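Flollus gripper - slips on stacked bowls, ticket still open
Print this page | E-mail this page

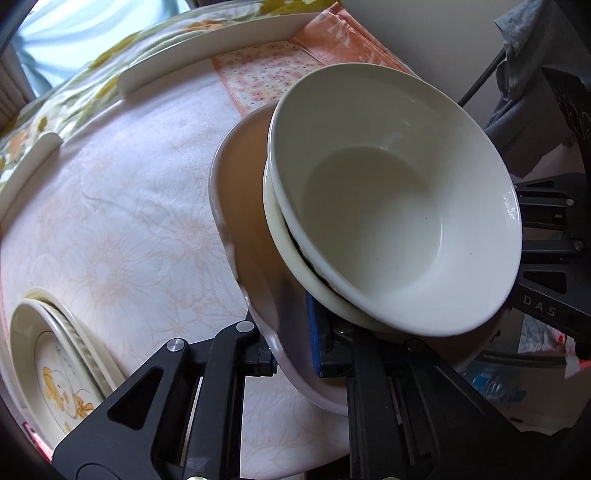

Anayeli Solís

Logged March 24, 2022. Build is the hand-held gripper for the Flollus arm, shared bench at Drindham, testing at my kitchen table.

Problem: closes fine on one bowl. Two nested white bowls, top one tilts and the bottom one creeps down the fingers. Happens on more than 12 tries out of 70.

Checked so far:
- finger screws, all snug
- blue pad on the ribbed finger. Cleaned with metho, no change
- swapped the Nernix servo for the spare. Same
- pot on the trigger reads 1,000 closed, was 1,523 before I re-zeroed. Dont know if that matters

Rim on the lower bowl is the trouble I think. Ribbed finger bends round it, the angular one with the cut-outs doesnt give as much, so the load goes to one side. Kids plates (the duck or chick one) not tried yet, ridged rims will probaly be worse.

Whiteley print profile was used for both fingers, grey bin has the offcuts if anyone wants to measure.

Next: second pad on the left finger, softer infill, run the lot again. Keep the tablecloth on - bare table chipped a saucer last July.

Anyone got spare pad rubber, same colour or whatever, leave it in my tray at Drindham. Ta.

Status: open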